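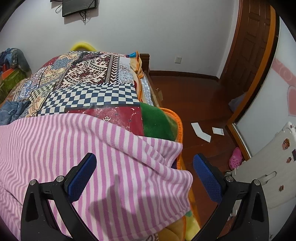

Speaker notes, Saturday, April 16, 2022
Talk: Teaching by hand, one bed at a time

Opening

Hi everybody, thanks for getting up on a weekend! Say who I am, say thanks to Rahel Kuster for the slot. Ask who has ever driven an arm over remote control (hands up), then who enjoyed it. Wait for the groans.

Why we gave up the joysticks

Tell the Skarnance story, the short version. We steered the arm from a desk and I spent a whole morning on one pillowcase. You can't feel the cloth, you're always a bit behind, and you end up moving like you're underwater. With the hand-held grippers you just go and pick the thing up, and the fingers at the end are the fingers the robot will have. Jinfeng picked it up in one afternoon.

Don't get stuck on the calibration question, Abhishek has that in his talk after lunch.

Beds are messy and I love them

We have 182 demos of bedding so far, 37 of them from October, before we agreed on how to start a grasp (so they're a bit wild). Talk through the pinch: go for a corner, close, lift, then pull to the side. Slow down on the lift! Everybody rushes it. With a striped towel on top of a patchwork quilt, the policy has to work out which edge belongs to what, and the checks and flowers don't make that any easier.

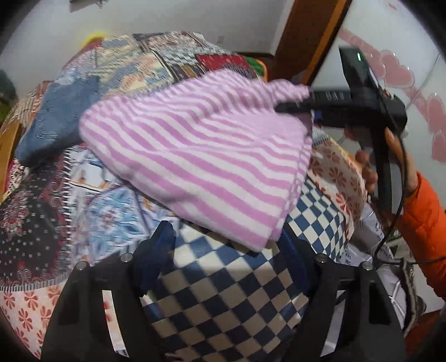 Two people, one pile

Itziar's idea, give her credit. When 2 of us work the same heap, agree out loud who moves first. Let go fully before you back off, or you drag half the quilt with you. Mention that I still forget this.

Questions

If someone asks about cost, send them to Baldur. If it's quiet, ask the room what they'd teach first at home. Mine is socks.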